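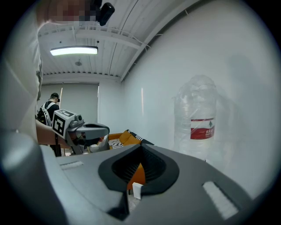
Chapter 9
Serviced Apartments and Short-Stay Operations

Short-stay lodging is the part of the hospitality trade in which the guest rents a furnished home for a few nights or weeks and expects it to work without a front desk. The operator must therefore decide in advance what each unit will contain, how it will be cleaned, and who will answer when something is missing. Small items deserve the same attention as large ones. A white block with plain, flat faces is easy to check at a glance; a part lined with fine parallel ribs, like the black pad in the picture, has many narrow grooves to inspect. The same difference is found among the fittings of any apartment, and it affects the time a cleaner should be given between departures and arrivals.

This chapter follows one operator, Stovow Apartments, through a full year of trading in the lake town of Maihi. The company opened with 14 units in a former school building and took bookings through its own office and through a regional agency, Jileck. In its first year it recorded 1192 stays. Most guests came for the summer season, but a steady share arrived in November, when the nearby Dutau conference center held its trade meetings. These two groups wanted different things. Summer families asked about parking, cots, and the distance to the beach. Conference guests asked about desks, late arrival, and invoices.

The manager, Valtteri Hyvönen, set a fixed security deposit of 700 for every unit, whatever its size. The policy was simple to explain, yet it discouraged guests who wished to book the smallest studios for a single night. Section 9.2 examines this decision and compares it with a deposit scaled to the rate.

Students should already be familiar with occupancy rate and average daily rate from the earlier chapters. Three further terms are introduced here: turnover window, minimum stay, and linen par. The turnover window is the time between check-out and check-in - in the Stovow case, from 10 a.m. to 4 p.m. A minimum stay is the shortest booking an operator will accept for a given date. Linen par is the number of complete sets held for each bed, including those in use and those at the laundry.

9.1 Setting the Turnover Window

An operator fixes the turnover window before hiring cleaning staff. The first step is to list the tasks required in each type of unit and to time them over several ordinary departures.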